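Speaker notes: A sceptic builds a shirt folder
Talk for the Trorndale shared workshop evening, 19 January 2026
Longer version, with the bits I cut last time put back in

Opening

Start without the slides. Ask who has a robot at home that they still use. Wait. Vacuum cleaners count, but only if they went round this week.

Then say what the talk is: two arms, one table, one T-shirt, and a good deal of my money. I called the project Plornow. I am going to be rude about it, and I built it, so nobody need feel awkward.

Why a shirt? Every home robot video has one. I wanted to know how much of that is the robot and how much is the person who laid the shirt out so nicely beforehand.

Getting hold of cloth

The grippers close on rubber pads. On a block or a cup they are fine. Cloth is another matter. It lies flat, it has no sides, and the pads have to come down far enough to pinch it without shoving the table. Too high and they close on air. Too low and the arm stalls and I get an error that says nothing useful.
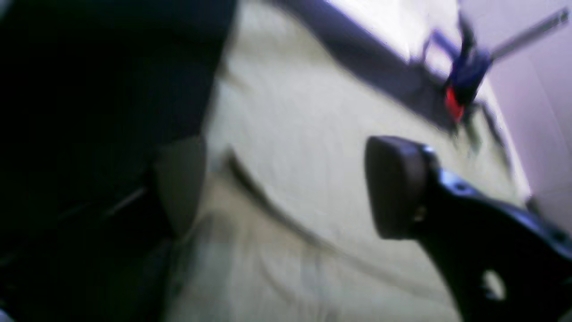 I spent most of March on that one problem. Softer pads, harder pads, a different approach angle. The angle helped more than either set of pads. If anyone asks about the sensors: there is a camera at the wrist, and when the arm moves quickly what it sends back is mush. Slowing down fixes that, and then you have a very slow robot.

Say the speed thing plainly. A person folds a shirt while talking about something else.

The table

People ask about the arms and never about the table, so spend a minute on it. The black cloth is clamped on. Bare tabletop was too slippery and the shirt skated about. The cloth has its own wrinkles, mind you, and I have not settled whether they matter.

Colour counts too. A pale shirt on black is easy for the software. I have tried a navy one. Do not ask for the navy one.

Show the table slide and let them look at it while you have some water. 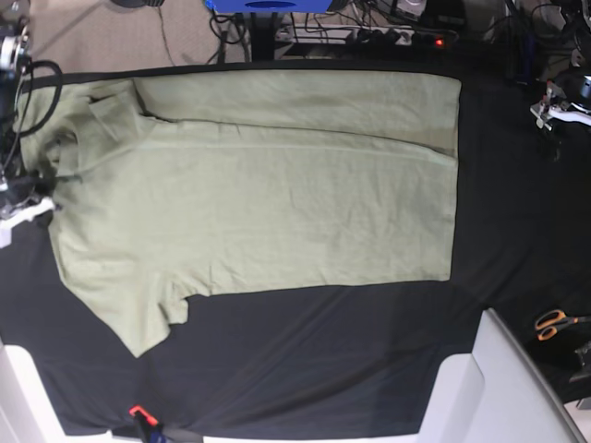
What I counted

This is the slide with numbers, so slow down.

I logged 892 attempts at a full fold, start to finish. I marked 675 of them as passes. Somebody will work out the percentage and think it sounds all right. Tell them what a pass meant: the shirt ended up smaller than it began and nothing was on the floor. My mother would not have passed most of them.

Then I did 100 more where I dropped the shirt on the table in a heap. Passes: 2. I would like that number to be on the box when these things are sold.

When it bunches

The trouble nearly always starts at one end. A bit of cloth gathers up by the gripper, the rest gets dragged towards it, and a flap goes off on its own. From there the software has no idea what it is looking at. A child would shake the shirt out and begin again. Mine carries on folding the mess with great confidence.

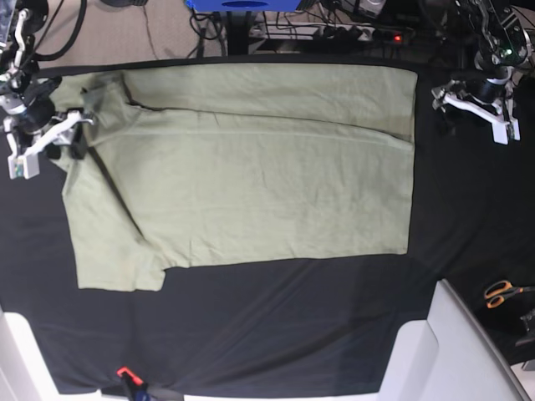 MONEY AND PARTS

Keep this short, the last audience glazed over. The controller is a Kovetum board, bought second-hand. The frame ideas came from the Iwasaki plans that go round the workshop, which are good on cable runs and silent on everything else. I ignored the part on cable runs. I regret it.

Do not give a total. If pressed, say it would have paid for ironing for years.

Running it with the lights off

Someone always suggests leaving it to work overnight. Go through what that needs. The cameras want light, so the lights stay on. The cloth has to be fed in flat, so I stay up. An emergency stop is no use with nobody there to hit it. At that point I am the night shift.
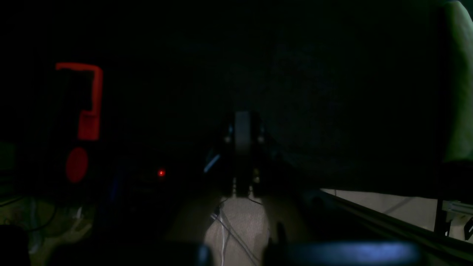
The gripper in the dark, with a red question mark glowing to its left

Questions I expect

Will it get better? Probably. I have heard that every year I have been coming to these evenings.

Would I build it again? Yes, with one arm, and for something stiff. Envelopes, maybe.

Can people have a go? After the talk, one at a time, sleeves rolled up, and keep a hand near the stop button.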